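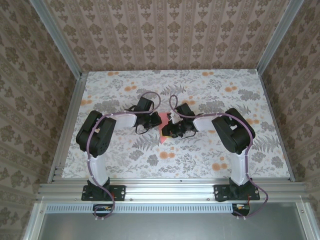
The two arms of the Brilden cell, working together on one pink piece.

This page explains how I clean and check the gripper pads on our cell. Stop the program in Lokasard first, then switch off the power to both arms.
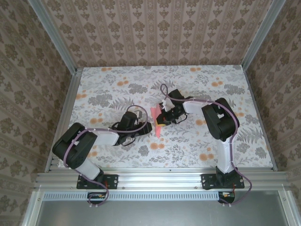 Move each arm by hand through its full reach and watch the purple cable. It must keep a free loop above the gripper — if it pulls tight, open the nearest tie and give it more length.

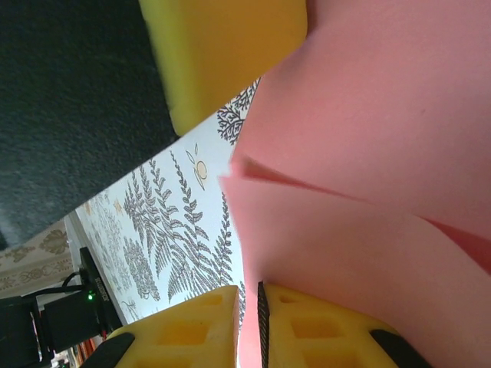 Yellow pads with small pockets, seen from the wrist camera.

Brush the pockets with a dry brush. Wilma Strachan does this every 14 shifts, and I follow her rule. Replace a pad when its edge is torn.
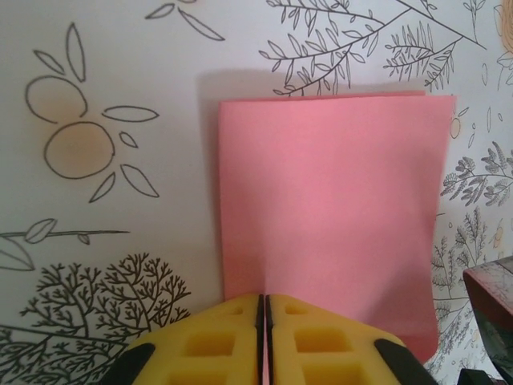
Turn the power on and run test 316 at low speed. If the piece slips, tighten the finger screws and run it 2 more times.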